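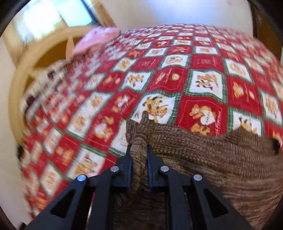
Selon Nives Galli, un pull en laine ne se lave jamais : on l'aère une nuit à la fenêtre et il repart pour un mois. Elle me l'a écrit après mon billet de juin, avec beaucoup d'aplomb. Je veux bien. J'ai essayé avec un gilet qui sentait la friture, et le lendemain il sentait la friture froide.

Je me méfie des conseils qui tiennent en une phrase. Le vinaigre blanc qui « fixe » les couleurs, par exemple, je n'ai jamais vu personne le montrer avec deux pulls côte à côte. Même chose pour le passage au congélateur contre les bouloches.

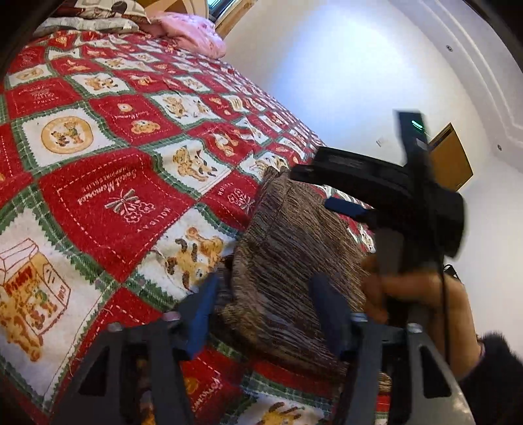 Et la lessive spéciale laine ?

Chez Coste, le flacon promet 100 % de douceur. Douceur de quoi, mesurée comment ? J'ai posé la question par mail, on m'a renvoyé un bon de réduction. Séverine Barbier lave ses lainages au shampoing depuis 7 ans et ils ne sont ni mieux ni pires que les miens.

Je garde l'eau froide et le séchage à plat, faute d'avoir trouvé une raison d'arrêter. Pour le reste, si quelqu'un a fait un vrai essai, les commentaires sont ouverts.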